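**Coriro Clinic questions the claims made for alkaline and "structured" water**

2022-10-28 — For immediate release

Coriro, a physiotherapy and manual therapy clinic, will no longer stock or recommend any water product sold as a treatment for joint pain, stiff muscles or poor posture. The clinic has also published a plain guide for patients who have been told that special water will fix a bad back.

The decision follows a steady stream of patients arriving with filter jugs, mineral drops and magnetic collars for the kitchen tap, all bought on the promise of looser joints. Some had put off an examination for months while they waited for the product to work.

"I've read the leaflets and I've sat through the sales talks," said Mali Gape, who runs the clinic. "I keep asking the same thing. What was measured, in whom, and compared with what? I haven't yet had an answer I would repeat to a patient." 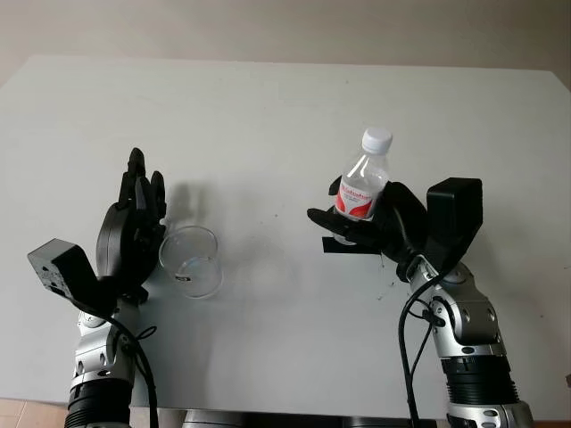
## What patients were told

Between January and the end of September the clinic added one question to its intake form, asking whether the patient had bought any drink, drop, filter or device for their pain. The form was completed by 479 people. Of those, 103 said yes.

The clinic does not claim that this tells anyone much about the wider public. People who come to a pain clinic are in pain, and people in pain buy things. The answers also depend on memory and on how each person read the question. What the forms do show is how alike the promises were. Patients wrote down "flushes acid from the joints", "re-hydrates the discs" and "helps the spine hold its adjustment" again and again, often with the same spelling mistakes, which suggests they were copying from the same few web pages.

The body keeps the acidity of the blood within narrow limits whatever is in the glass. The stomach is strongly acidic and deals with alkaline water soon after it is swallowed. Discs do take in and lose fluid over a day, mainly through lying down and getting up again, and the clinic has seen no sound reason to think a costlier water gets there any faster. 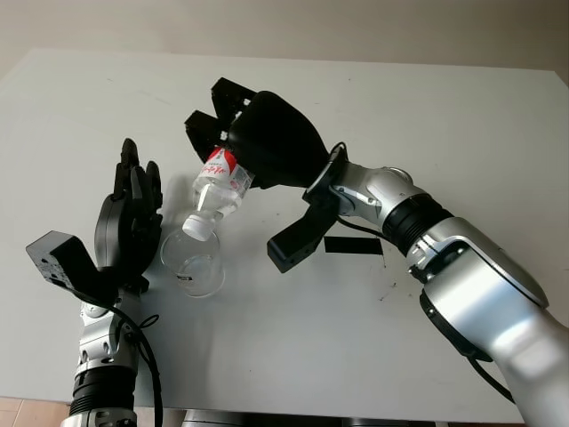 None of this means that drinking enough is unimportant. Someone who is short of fluid may get headaches or feel tired and out of sorts, and a tired person may well notice an old shoulder injury more. Ordinary water deals with that. So does tea, for most people, and so does a bowl of soup.

Ms Gape is also wary of the other side of the argument. "There are therapists who laugh at the jugs and then sell a course of thirty visits on evidence that's just as thin," she said. "We've had to look at our own leaflets too. I took two of them out of the rack this summer and I should have done it sooner."

## The Olell trial offer

Earlier this year Coriro was approached by Olell, a seller of mineral drops, with an offer of free stock in return for patient comments. The clinic asked for a comparison group, for neither patients nor staff to know who had the drops, and for the results to be published whatever they showed. Olell replied that its customers "already know how they feel". Coriro turned the offer down.

A second seller, Umari, sent a report covering 6 users of its tap collar. All of them said they felt better after a fortnight. There was no comparison group, and the report did not say what other care they were having. Most sore backs ease in a few weeks in any case — a point the report did not mention.
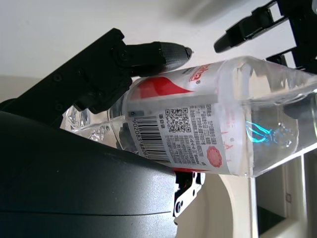
The patient guide, called *Before You Buy*, runs to five pages and is free. It deals with pillows, copper bands and heated insoles as well as water, and it tries to be fair to each of them. On bottled water it says very little. A clear plastic bottle with a red and white label holds water, and the colour of the label tells a buyer nothing about their knees. Anyone who likes the taste, or finds a bottle handy for the car, should carry on buying it. The guide objects only when a price goes up on the strength of a health claim that can't be checked.

Readers are given a short list of things to ask a seller:

- What exactly is meant to change in my body, and how would I know?
- Has it been compared with the plain version?
- Who paid for the study?
- Can I have my money back after a month, in writing?
- Would you still advise me to see someone about the pain?

The last question was added after a patient with numbness in one leg was told by a shop to give the drops another six weeks. Numbness, weakness, loss of bladder or bowel control, fever with back pain or pain after a fall should be looked at promptly, and the guide says so on its front page.

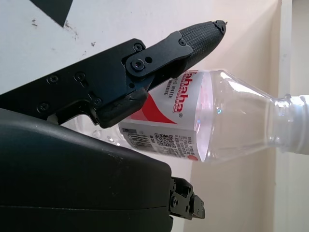

Coriro will hold an open evening at the Ifans hall in January, where patients may bring any product they have bought and go through its claims with a member of staff. No products will be on sale. Sellers are welcome to attend, provided they bring their data and are willing to leave a copy.

The clinic says it will change its advice if good evidence turns up. It has written to both sellers to ask for any work in progress and will post their replies, unedited, beside the guide.

**About Coriro**

Coriro offers assessment, manual therapy and exercise advice for adults with muscle and joint pain. It accepts no payment or free stock from makers of health products.

**Press contact**

Mali Gape, Coriro. Copies of *Before You Buy* and the wording of the intake question can be had on request.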